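Care of the Two-Hand Gripper Table at Skolalgate
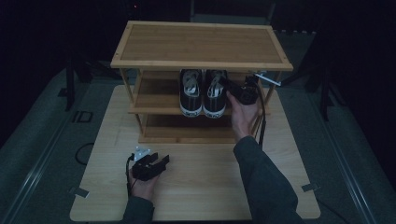 The table at Skolalgate has been in regular use since May, and several readers have asked how it is maintained between sessions. The following notes set out the procedure as it stands. They replace the shorter list I posted when Piniton first delivered the grippers.

The day begins with the board. It must lie flat on the tabletop before any work is placed on it, and the clips are checked by hand. A board that shifts by 2 millimeters will not trouble the person holding the grippers, but it makes the recordings difficult to compare with one another. Gerrit Baloyi marks the correct position on the underside in pencil and renews the marks when they fade.

The jaws are inspected next. Each gripper is opened and closed fully while held away from the table, and the operator listens for scraping. The pads are wiped with a lint-free cloth and a little alcohol. Oil is not to be used on the pads under any circumstances. Pads are replaced after 2000 closures or at the first sign of a torn edge, whichever comes first. Both grippers receive new pads on the same day, as a worn pad on one side causes the operator to favor the other hand.

Cables account for most of our repairs. The usual point of failure is close to the gripper body, where the cable bends each time the wrist turns. Operators are asked to leave a free loop beside the board and to keep it clear of the work. Valentin Olteanu shortened both cables in the spring to tidy the table, and we lost one connector within the week. The original length has been restored, and I do not recommend repeating the experiment.

Light household pieces, such as a shoe rack, require some additional care. They slide when pushed from the side, and a shelf may catch a jaw that enters at an angle. The operator should approach the shelf slowly and release the grip before drawing the hand back. Shoes are set down in pairs, toes forward, and the rack is inspected afterward for dents in the soft edges.

Calibration takes 60 seconds for each gripper and is repeated after any repair, however small. The result is entered in the log with the operator's initials. If two readings disagree, the gripper is set aside and Hrvoje Stojanovska is informed before work resumes.

Spare pads are kept in the drawer marked Wemham. The remaining stock is low, and an order has been placed with Piniton for delivery to the side entrance.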